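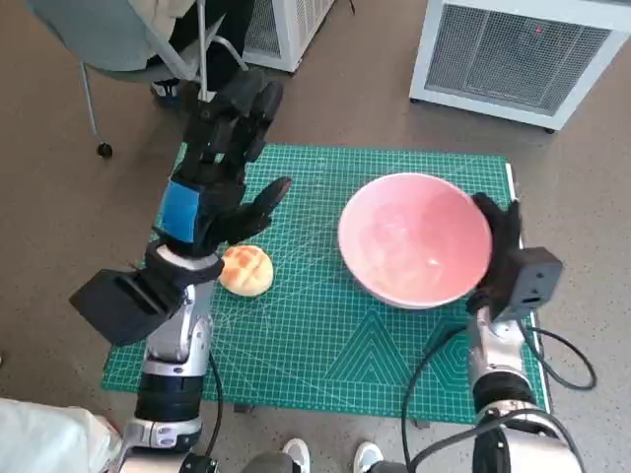

The Pink Bowl

The bread was Dean's idea. He bought it at the bakery beside the station in Istport, a melon pan, golden brown, with the crust cracked into little squares. He carried it up the stairs inside his coat so the rain would not find it.

Freya was already on the floor. She had put down the green cutting mat on the grey carpet, as she always did when she didn't trust the table, and she was looking at the bowl their aunt had left them. It was large and pink, and the window made a white spot inside it.

"You brought one," she said.

"They had one."

"For two people."

"We will cut it. You have a mat."

She did not laugh, but she moved a little to give him room. He took off his wet shoes and laid the bun on the mat, to the left of the bowl. He had thought it was a big bun when he paid for it. Next to the bowl it looked like something for a child.

Their aunt had kept the bowl on top of a cupboard in the flat at Ashworth for 23 years. In it she put keys, stamps, letters from the gas company, and in December oranges. When they were small it was forbidden to touch it. Dean had touched it once, at the age of 6, and he still remembered how cold it was, and the sound of his aunt's slippers coming along the corridor.

"The man in Diltlow offers 500," Freya said.

"For a bowl?"

"For this bowl. He says it is from Iker, from the old pottery. He wants to come tomorrow in the morning."

Dean sat down. The carpet was rough through his socks. He looked at the white lines of the mat, the small squares and the triangles, one inside another, and he tried to think what he would do with half of the money. He would pay the telephone. He would repair the heater in the car. After this he could not think of anything, and it surprised him.

"What did you tell him?"

"I told him that I must ask my cousin."

"And if your cousin says no?"

"Then my cousin must find a place for it. I have no cupboard so high."

The rain became stronger. Somebody in the next flat was moving a chair, a short way, then back again. Freya took the bun and turned it over to see the underside, as their aunt used to do with every loaf before she let anybody eat. Then she broke it in two with her hands. One part came out bigger. She looked at both and gave him the bigger one.

"She would put oranges in it now," Dean said, with his mouth full.

"It's April."

"I know it's April."

She ate slowly, holding her free hand under her chin, but the sugar fell on the mat anyway, into the squares. When she had finished she got up and found her telephone under her coat. She stood with it at the window for a while.

"The shop downstairs is open until eight," she said. "Do they have oranges?"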